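Re: [drivton-users] Nightly import drops rows with accented names

Replying to the list as well, as two other people have asked me off-list. 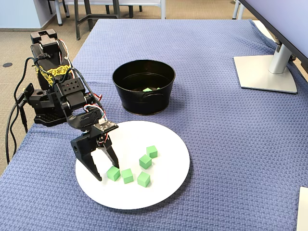

Izzati Nair wrote:
> We moved from Drivton 2.19 to 2.25 in January. Since then the
> nightly import from Cirport skips some rows. The log says
> "38 rows rejected" and gives no reason. Every rejected row has
> an accent in the surname column. The same file loads without
> complaint on the old test server. Is there a setting I have
> missed, or should I go back to 2.19?

No need to go back. The default text encoding for the import changed in 2.25. Older versions guessed the encoding from the first block of the file. The new one assumes UTF-8 unless told otherwise, and rejects any row that will not decode. Cirport still writes Latin-1 unless someone has changed it at that end.

Check the file first:

 file -i /var/spool/drivton/in/people.csv

If that reports iso-8859-1, add this line to the [import] section of drivton.conf:

 source_encoding = latin1

Then restart the import service. A reload is not enough - the encoding is read once, at start-up. The rejected rows are kept in the reject folder, so you can load them by hand:

 drivton-import --retry --table people

Run it with --dry-run first and compare the count with the log.

If file reports unknown-8bit, you most likely have a Windows export with curly quotes or long dashes in the notes column. Use cp1252 in place of latin1. We had this at Huniddale with one supplier's file and it took me most of an afternoon to spot, as the surnames were fine and only the notes were wrong.

On the missing reason in the log: the decoder error is only written at log level 2 or above, and the packaged config sets it to 1. I would call that a bug. Set log_level = 2 while you are testing, then put it back, as the log grows quickly on a large table.

One further point for anyone using the Belkadi connector. It has its own encoding setting, which overrides the one in drivton.conf and does not warn you. If you change one, change both.

Izzati, could you post the output of the file command and the first few lines of the reject log, with the names blanked out? I want to attach them to the ticket about the log level.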